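Setting Up Door Alerts on a Brurgate Hub

24/01/2018

A few of you wrote in after my post on the Brurgate hub asking how I got the door sensors to text me without a monthly plan. Stelios Kyriakidis asked twice, so this one's for him! It took me an evening the first time, mostly because I did the steps in the wrong order.

Before you start, plug the hub into your router with a cable. You can move it to wireless later, but the first update is big and mine kept stalling over Wi-Fi. Let it finish, wait for the light to go solid green, and then make your account in the app.

Now add the sensors one at a time. Pull the battery tab, hold the little button for 7 seconds, and let go when the light blinks. The app calls every new sensor "Contact 1" (thanks, Brurgate), so rename it right away. I had three sensors with the same name and had to run around the house opening doors to sort them out.
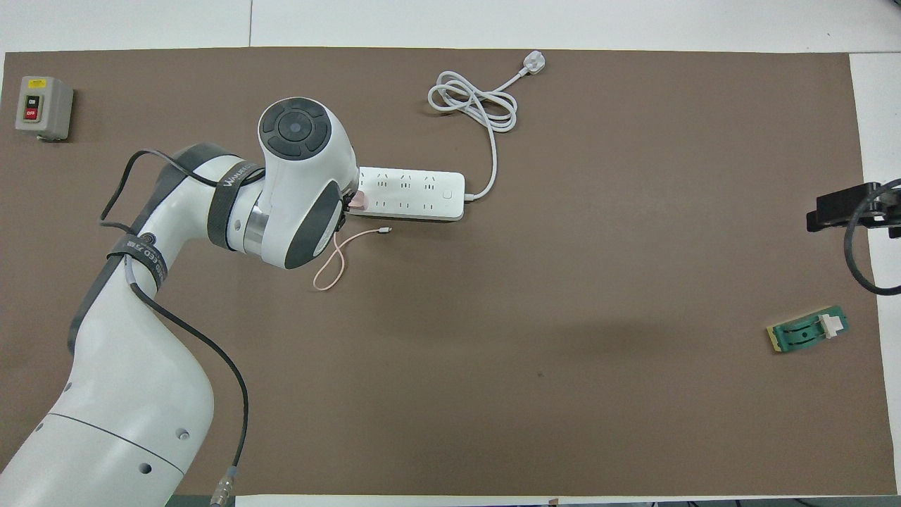 Stick the sensor on the frame and the magnet on the door, with the arrows facing each other. Clean both spots with rubbing alcohol first and let them dry. On my metal back door the sensor kept reading "open" until I put a thin plastic spacer behind it.

Next up is the alert rule. Go to Rules, tap the plus sign, choose your door, and pick "Opens" as the trigger. For the action choose "Send text" and enter your cell number. You'll get a code to type in, and then you're set. I'd also turn on the delay and make it 60 seconds, or you'll get a string of texts every time somebody carries in groceries.

There's a second setting called "Left open," hidden under Advanced. I use 300 seconds for the garage and leave it off everywhere else.

If a sensor drops off the list, try a fresh battery before you delete it. Deleting wipes out its rules too, and you'll be typing them all in again (ask me how I know). Léonie Joly wrote to say hers came back after she moved the hub off the top of the fridge, so that's worth a try as well.

I'm doing the Brelturholm keypad in March. Send me your questions before then!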